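Ticket 233: Open day demo, arm stops over the green cube and won't finish the pick
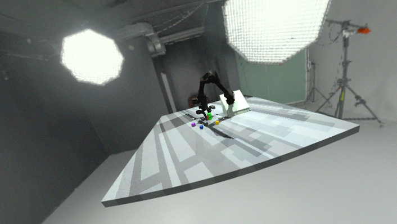
Opened by Lụa Bùi
Product: Trimico scene player, tabletop sorting demo
Priority: high (visitors coming!)
Status: closed

Hi all, me again. We have the open day at Pundena on 6 July 2025 and I'm running the simulated sorting demo on the big screen in the front room. It's the one with the small colored cubes, where visitors shout out a color and the arm goes and gets it. Kids love it, or at least they loved it at the September one last year, and I promised two school groups they'd get a turn.

The trouble is the green cube. I ask for green, the arm swings over, the gripper goes down very nicely, and then everything just sits there. No error on the screen. The clock in the corner of the player keeps ticking, so the sim hasn't crashed, but the arm never lifts. Purple, blue and yellow all work fine if I ask for them first. If I ask for them after green I get nothing, because the arm is still waiting on green.

What I've tried so far:

Restarted the player. Same thing.
Restarted the whole machine. Same thing, only slower.
Swapped the studio background for the plain gray one in case the lights and softboxes were eating all the graphics memory. Runs smoother, still sticks. I put the studio back because it looks so much better on the big screen.
Loaded last year's save file. Wouldn't open at all, says it's from an older version. Fair enough.

I haven't touched the gripper settings because I'm a little scared of them.

Reply from Seidel support
Thanks for the detail. Could you send the player log from a run where it sticks? Please also tell us which input you use for the color requests, keyboard or voice.

Update from Lụa
Log attached. Voice! We use the Soltia microphone add-on, the same one we had last year. I hadn't thought of that at all, so I unplugged it and typed "green" on the keyboard. Still stuck. So I guess it isn't the microphone, but I'm leaving it unplugged for now so there's one less thing in the mix.

One thing I did notice while I was sitting there typing. If I drag the green cube a little way off with the mouse before starting, the arm picks it up with no fuss. It only sticks when green is in its starting spot. I tried it 8 times from the starting spot and got 8 stuck arms, then moved it and had no trouble. I got pretty excited about this and may have scared the guy setting up the chairs.

Reply from Seidel support
That's useful. The log shows the gripper closing and then waiting for a contact signal that never comes. In your scene file the green cube's start height is set slightly lower than the tabletop, so the cube and the table overlap. The physics engine is holding the cube in place and the grip check doesn't pass. Moving it by mouse snaps it back to the right height, so the problem goes away.

Please open the scene file, find the start height for green and copy the value from one of the other cubes. While you're in there, set the grip timeout to 6 seconds. Yours is set to zero, and the player reads that as "wait forever."

Update from Lụa
Okay, so that was me. I opened the file and green really did have a different number from the other three. I remember now, I was nudging things around to get the cubes spread out nicely for the back row and I must have typed in the wrong box. Sorry!!

Copied the height over from blue, set the timeout to 6, saved, restarted. Green picks up first time. I ran the whole routine over lunch, all the colors in different orders, 40 requests on the keyboard and no sticking. Then I plugged the Soltia mic back in and did a few by voice. It heard "yellow" as "hello" once (it does that) but the arm was fine.

I also broke it on purpose to see the timeout working. Put the bad height back in, asked for green, and the arm waited, gave up and went home to its rest position. Then I could ask for purple as usual. That alone would've saved me this morning. The good number is back in now, I checked twice.

Question for later, no rush: can the player say something on screen when a grip times out? Even just "couldn't get it, pick another color" would be great, so I don't have to stand there making conversation.

Reply from Seidel support
Glad it's running. There is a message option under Display, called Visitor prompts, and it's off by default. Turn it on and enter your own text for "grip timed out." We'd keep it short because it shows in large type.

Last update from Lụa
Found it, turned it on, works. My text is "Oops! Pick another color."

The open day was so much fun. Both school groups got their turn and green was the most popular color by a mile, of course it was. One girl wanted to know if the arm could stack all the cubes into a tower, and I had to tell her we hadn't taught it that one yet. She told me I should get on with it, so expect another ticket from me.

Saved the fixed scene in the shared folder as the open day copy, and last year's file has been moved to the archive so I don't grab it by accident. You can close this one. Thank you for being so quick!

Closed by Seidel support
Resolution: scene file corrected (object start height, grip timeout). Request for stacking routine to be logged separately.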